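5/17/24
Terence Pilkington, Stustusow Laboratory
2 min read

Entry for the Flima collection, paper cup series. The target for this series is 200 accepted episodes, each labeled with a start position, a written instruction and a result. Views from the head camera and the wrist cameras are stored together.

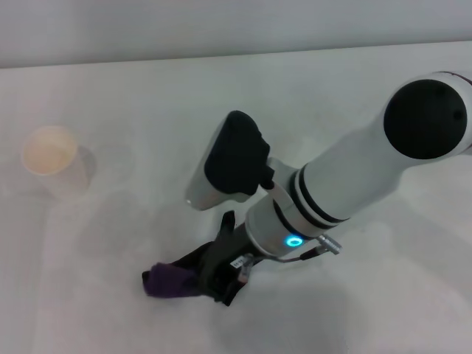
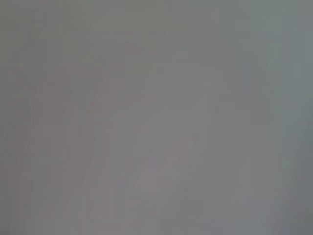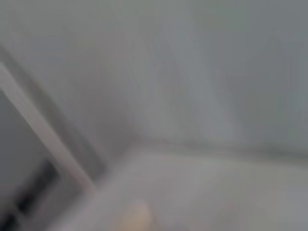
The acceptance rule for wrist views was revised today, following comments from the Kudville group on the previous release. Under the old rule, an episode was kept whenever all streams were complete, whatever they contained. The new rule asks the reviewer to judge each stream for content as well. A view such as the second one above, in which no object can be named, is to be marked "uninformative" for that moment and left in place. The third is marked "blurred": the seam between the wall and the lighter surface can still be followed, so the view retains some value for estimating motion. The head view, with the cup standing well to the left of the purple fingertip, is marked "clear" and will serve as the reference for cup position. Labels are to be applied by moment. An episode is rejected only if all views are uninformative for more than 100 consecutive steps.

Nearly 700 older episodes must be relabeled under this rule. They will be divided into 3 batches, and the first will be reviewed twice so that agreement between reviewers can be measured. The Hegazy training run should not draw on the older set until that batch has been signed off.

Open item: whether "blurred" requires a second grade. To be settled before the end of May.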